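Open day at Jafarzadeh, the workshop out past the rail yards. Doors at 8, tea urn already going. Twenty of us squeezed in round a wooden table, coats on, to watch a hand called Jonell pick things up.

Maritza Puma runs the demo. Quick talker. Cards are the hard bit, she says, thin and slippery and no good edge to grab. She's put 223 hours into grips like this one.
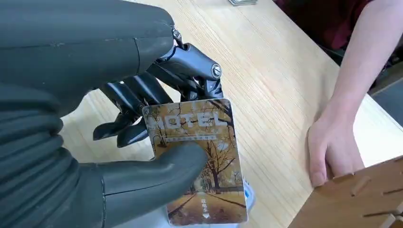 *Thumb in front, fingers behind: Jonell with the hotel key card.*

A kid up front asks if it can shuffle. Not yet. Maybe by August, says Sepehr Khosravi, who wrote the grip software and looks like he hasnt slept. Somebody's phone goes off. Maritza keeps talking.

Favourite moment? The quiet, realy. No whirring like in the movies. Next open day is at Skastetti, seven bucks at the door.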